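Workshop tips: the key tray task
Serncombe Robotics Club, notes for new members
Compiled by Larysa Vasylenko, last revised 6/16/24

These tips cover the bench work for the household tasks module, in which a member records demonstrations of a small domestic job with the hand-held grippers and the recordings are later used to train a policy. The key tray is the first task on the list. Read the whole page before booking a bench.

Setting up the bench

Wipe the tabletop with a dry cloth. Spray polish leaves a film that the finger pads pick up within a few minutes, and the grip then changes halfway through a session.

Check the tape at the sides of the tabletop. If a corner lifts, replace the full strip. Patching over old tape leaves a ridge, and the top can still creep when someone leans on it.

Place the tray towards the far side of the table, long side facing you. Leave room in front of it for the key. Vary the position of the key between recordings, and vary its angle as well. Members tend to move the key and forget to turn it, and the Kustach group lost most of a batch in December for exactly that fault.

Set the lights before the first recording and leave them alone. Glossy fobs and pale wood both throw reflections. A diffuse lamp overhead gives fewer problems than a desk lamp at the side.

Cables

Run each gripper cable outwards, away from the middle of the table. A cable that crosses the work area will drag the tray sooner or later. Leave enough slack to reach the back of the tray with either hand, then check that the slack does not catch on the table edge when you pull back.

Do not coil spare cable tightly. Lay it in a wide loop on the floor, clear of your feet.

Picking up a key
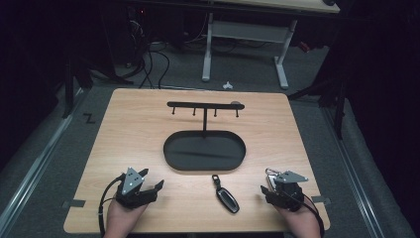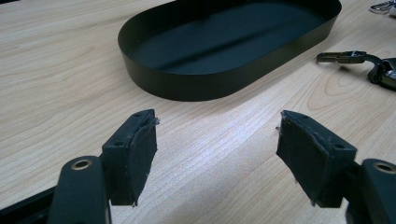

Approach with the fingers open wider than you think necessary. Close slowly. A key lying flat gives the pads very little to hold, and the usual mistake is to come down at too shallow an angle and push it across the wood.

Grip the fob, never the blade. The blade is thin and will rotate between the pads as soon as it leaves the table. If the fob has a strap or a ring, make sure it is outside the fingers before you close.

Lift straight up, pause, then move across. The pause costs less than a second and makes the recording much easier to cut into steps. Lower the key until it touches the tray floor before opening. Dropping it from above the rim counts as a failed attempt under club rules, even if it lands inside.

For the hanging version of the task, use the strap or ring and come at the hook from the front. Hold the stand steady with the other gripper if it rocks. Apply as little force as possible: a light stand on a smooth table slides easily.

Care of the finger pads

Pads wear at the corners first. Trim stray fibres with small scissors and do not pull them, as pulling opens the edge further. Lint can be lifted off with the back of a strip of masking tape folded over.

Replace both pads of a pair together. A new pad facing an old one grips unevenly, and small objects twist. Stasiv's team replaces theirs after 700 grasps. We have no fixed figure and go by feel and by the failure log.

Check the finger screws at the start of each session. Finger-tight plus a quarter turn is enough. The threads will not survive much more.

Recording

Return both hands to the near edge of the table before starting and finish in the same place. Keep sleeves rolled up. Do not talk a partner through the movement while recording; the timing goes wrong when people listen to themselves.

Discard any recording in which the tray moved by more than a finger's width. Do not try to save it by trimming. Mark it as failed, put everything back and start again.

Eleven good recordings in a row is a sensible stopping point for a beginner. Accuracy falls off after that. The full set for this task now stands at over 3,000, including those passed on by Brenow, and the club is short of left-handed examples.

Putting away

Store the grippers with the jaws slightly open so that the pads are not pressed flat. Keys, tray and hook stand go back in box 201. Copy the recordings to the club drive before you unplug anything, and write the bench number in the log along with your initials.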